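Plilia 双臂工作站软件设置指南

第 4 章 感知与抓取规划的配置

本章适用于已完成机械安装和驱动器接线的工作站。机械安装见第 2 章，关节零位标定见第 3 章。文中的“控制端”指运行 Clavden 控制服务的主机，“规划器”指 Mahrous 规划模块，“感知服务”指 Anico 感知模块。三者可以装在同一台主机上，也可以分开部署。

文档更新日期：2025年12月26日

4.1 开始之前

请确认以下各项：

控制端与两条机械臂的通信正常，状态页中左臂和右臂均显示“就绪”。
固定相机已锁紧，镜头保护膜已取下。
急停按钮在操作人员伸手可及的位置，并已按第 2 章的方法测试。
工作站配置文件已备份。升级感知服务会覆盖旧的类别表。

注意：两条机械臂通电后，请勿把手伸入工作区。摆放或更换物品前，先在状态页中选择“保持”，再按下急停。

4.2 启动服务

1. 在控制端打开终端，启动控制服务，等待日志出现“control ready”。
2. 启动感知服务。首次启动要载入模型，耗时较长，期间状态页显示“加载中”。
3. 启动规划器。规划器会读取控制服务中的关节限位，如果限位文件缺失，规划器会直接退出。
4. 打开状态页，确认三个服务均为绿色。

提示：启动顺序不可颠倒。如果规划器先于控制服务启动，请将它停止后重新启动，不必重启主机。

4.3 设置工作区边界

规划器把工作区当作一个顶部敞开的盒子处理：底面为台面，左、右、后三面为围板。边界设得过大，手臂可能碰到围板；设得过小，靠边的物品会被判为不可达。

1. 在规划器界面中选择“场景”，再选择“边界”。
2. 用拖动示教的方式，把左臂末端依次移到台面的左后角和左前角，每到一处按一次“记录”。
3. 换右臂，对右后角和右前角重复同样的操作。
4. 选择“计算”。界面会给出拟合残差，单位为毫米。残差超过 2 毫米时，请重新记录四个角点。
5. 将两侧导轨加入碰撞体列表。导轨高出台面，默认模型中没有这一项。
6. 保存场景。

注意：台面前部的开口要单独建为禁入区。夹爪不得在开口上方下探。

4.4 录入物品类别

感知服务按“盖子”和“瓶身”两个部分描述瓶罐类物品。瓶身相近而盖子颜色不同的物品，应录为不同类别；仅标签不同的物品，可以合并为一类，再用标签识别区分。

1. 在感知服务界面中选择“类别”，再选择“新建”。
2. 输入类别名称。名称只能使用小写字母、数字和下划线，例如 jar_red_lid。
3. 把一件物品单独放在台面中部，选择“采集”。
4. 转动物品后再次采集，每件物品至少采集 19 帧。
5. 输入瓶盖直径和总高。两个数值用于计算夹爪开度，请用卡尺测量。
6. 对其余物品重复以上步骤，然后选择“重建索引”。

提示：透明瓶身的深度数据容易缺失。遇到这种情况，把该类别的“深度来源”改为“盖面外推”，规划器会用盖子的高度推算瓶身位置。

4.5 检查成组摆放时的识别结果

单件物品识别正常后，再检查多件物品聚在托盘上的情况。容器彼此遮挡，夹爪和线缆也会挡住一部分视野，识别结果通常比单件时差。

1. 将圆形托盘放在台面中部，把已录入的瓶罐放在托盘上，另取一两件放在托盘外。
2. 解除急停，选择“回到观察位”，再选择“检测”。
3. 对照实物检查标注框。每个瓶罐应有且只有一个框，托盘本身标为“承载面”。
4. 将一侧夹爪移近托盘，再次检测，查看被部分遮挡的物品是否仍保留原编号。

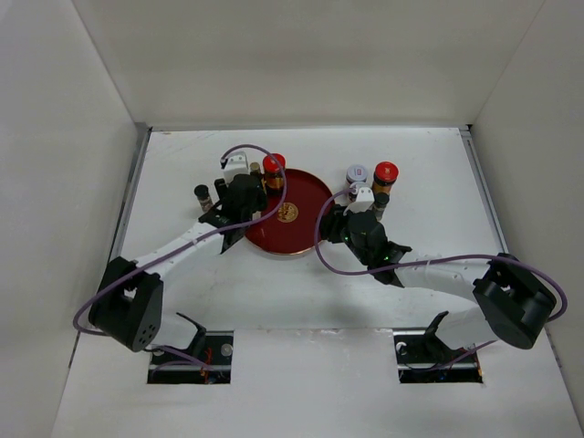
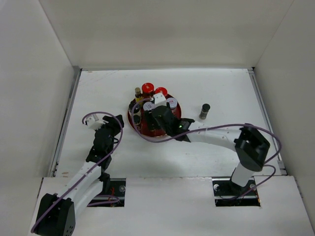

图 4-1、图 4-2 固定相机视角下的双臂工作区与瓶罐。图 4-2 中，右臂夹爪伸入托盘上的容器之间，一个黑盖小罐单独放在托盘右侧的台面上。

5. 如果被遮挡的物品在列表中消失，把“轨迹保持”设为“开”，保持时长设为 4 秒。
6. 如果线缆被误检为物品，选择“遮罩”，再选择“随动遮罩”，分别为左臂和右臂勾选“线缆”。

注意：随动遮罩会盖住线缆后面的像素。遮罩宽度设得过大时，细瓶可能整件丢失。请从默认值开始，每次只调一格。

4.6 配置抓取规划

1. 在规划器界面中选择“抓取”，再选择“候选生成”。
2. 将候选数上限设为 1,000。主机内存较小时可以降低这个数值，但物品密集时更容易出现“无可行抓取”。
3. 设定接近方向。对有盖的罐子选择“自上而下”，对细瓶选择“侧向”。
4. 设定手指间隙。这个数值表示手指外侧与相邻物品之间允许的最小距离。
5. 打开“承载面保护”，使指尖与托盘边缘保持距离，避免下压时把托盘撬起。
6. 选择“预演”，在三维视图中查看路径。确认无误后再选择“执行”。

首次执行时请使用低速模式，手放在急停按钮上。低速模式只限制关节速度，不改变路径。

4.7 双臂分工与互锁

默认情况下，规划器按物品中心的位置分配手臂：中线左侧归左臂，右侧归右臂。托盘位于中线附近时，两臂可能都被派往同一处，因此必须启用互锁。

1. 选择“双臂”，再选择“共享区”。
2. 以托盘中心为圆心画出共享区，半径应大于托盘半径。
3. 将“准入”设为“单臂”。一臂进入共享区后，另一臂会停在区外等候。
4. 设定等候位。等候位不应挡住固定相机到托盘的视线。
5. 选择“测试互锁”。规划器会让两臂先后申请进入，并在日志中写入结果。

如果确实需要两臂同时操作，例如一臂扶住瓶身、另一臂拧盖，可将“准入”改为“协同”。协同模式下，规划器对两臂统一求解，计算时间会明显增加，线缆余量也要重新检查。

4.8 常见问题

状态页显示“外参过期”
相机支架被碰动，或标定文件早于场景文件。按第 3 章重做手眼标定，再执行 4.3 的步骤。

相邻两个同色瓶盖被合并为一个框
把“实例分离”调高一级。仍不能分开时，检查曝光是否过度，亮面瓶盖上的反光会抹去边缘。

预演正常，执行时中途停止
查看控制服务日志。若记录为“力矩超限”，检查线缆是否绷紧或绕住关节。若记录为“路径超时”，检查主机负载。

夹爪到位但开度不对
核对类别表中的瓶盖直径。修改后须重建索引，否则规划器继续使用旧值。

4.9 保存与导出

1. 选择“文件”，再选择“保存配置包”。配置包含场景、类别表、抓取参数和共享区，不含标定文件。
2. 标定文件需在控制服务中单独导出。
3. 将两个文件存入同一目录。导入到其他工作站时，只导入配置包，标定须在该工作站上重新进行。

控制服务的日志格式和错误代码见附录 B。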